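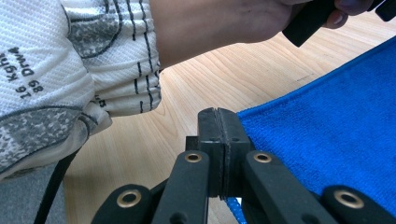
Dirk Stöcker reckons the shrinkage is all in the first wash and I'm wasting my time doing four. Says pick the hottest wash the customer will ever do, do it once, measure, go home. Maybe. But the Sodano lot moved again on wash three last January and we had to recut the lot, so four it is.

Notebook, textile bench. Started 8.40, kettle first.

Job: pre-shrink test on the Psarras cotton before it gets cut for the Inville order. They want loose covers that can go through a home machine at 40 and come back on the cushions without a fight. Reasonable thing to want. Last supplier told them "pre-washed" and it was nothing of the sort.

Method, same as ever so whoever picks this up can follow:
Cut squares well in from the selvedge. Overlock all four sides, or they fray and you end up measuring fluff. Mark the gauge lines with the laundry pen, NOT the blue one, the blue one goes in the first wash and then you have a very clean square with nothing on it. Did that. Twice. Leave flat overnight before the first measurement.

Warp direction arrow on every piece. I have found two in the drawer with no arrow, no idea which way they run, binned them.

Gauge length this time is 36 cm, up from what we used before, as the short ones made every slip of the ruler look like shrinkage. Steel rule only. The tape on the hook by the door has stretched and should be thrown out, I keep saying this.

9.30 first load in. Psarras squares plus ballast. Ballast is old sheets, needed or the machine bangs about and the spin cuts out. 40 wash, ordinary powder, no softener. Softener relaxes the yarn a bit and flatters the result.

While that ran – Gerkix samples. The lining stuff, poly cotton. Doesn't need much, it never moves in the weft. Ironed a corner to see how it takes heat. Went shiny at the top setting, fine one down from that. Put a note on the roll. If it's used as lining behind the Psarras cloth then the outer shrinks and the lining doesnt, and you get bagging at the hem. Inville need telling before they choose, not after. Draft email written, not sent, want numbers first.

10.50 out. Line dry for half, tumble for half. Tumble on low. I know the label will say no tumble drying. People tumble dry.

Measured the tumbled ones after they'd sat an hour. Don't measure warm, they relax as they cool and you get a different number by lunch. Warp has come in, you can see it by eye against an unwashed piece. Weft hardly at all. Fits with how tight it was set on the loom I think, all the pull is lengthways. Figures are on the sheet in the folder, not copying them out here as I always get one wrong.

Line dried pieces still damp, radiator off again.

12.15 load two. Forgot the ballast, stopped it, drained, put ballast in, started again. So piece C has had an extra soak. Marked on the sheet. Probably nothing but if C is the odd one out that's why.

Lunch.

Question of how much cloth to allow. Inville cut plan assumes no shrinkage at all which is mad. Options as I see them:

Pre-wash the whole roll before cutting. Best result, but we haven't a machine that will take it and sending it out costs. Last quote I had was 4,000 and that was for a smaller order.

Cut oversize and let the customer's first wash do the work. Cheap. Covers look baggy until then and they get sent back by people who don't read the card.

Steam the panels after rough cutting, then trim to size. Slow but we could do it here. Gets most of it out, I'd guess, never tested properly. Could try on the spare squares tomorrow, steam a few, then wash, see how much is left to come.

Leaning to the third. Dirk will say the second.

14.20 load two out. Warp in again but only a hair. So he's partly right about the first wash, not telling him until four is done.

Seams. Sewed two of the washed squares to two unwashed ones with the same thread to see what puckering looks like. Ugly. Waves all along it. Worth keeping as something to show Inville, better than a table. Pinned in the folder. Polyester thread on all cotton panels is a smaller version of the same problem, the thread stays put and the cloth draws up round it. Loosen the top tension a touch, longer stitch. Did one like that and it sat much flatter. Need to write down the tension number, didn't, dial has since been moved by somebody.

15.10 load three in. Leaving at five so three can hang overnight, measure first thing.

Colour: no bleeding onto the ballast so far. Rinse water clear. Haven't done a rub test, do one dry and one damp on the darkest piece.

Stock: over 16 squares left uncut on the Psarras piece, plenty. Laundry pens down to the last one. Order more. Powder fine.

To do
– measure load three, start load four
– steam trial on spares
– rub test
– finish Inville email, put the lining bit at the top
– ask Psarras if they can supply it already relaxed, and what they mean by that word
– chuck the tape measure

16.50 load three hung up, window open a crack. Somebody please don't shut it.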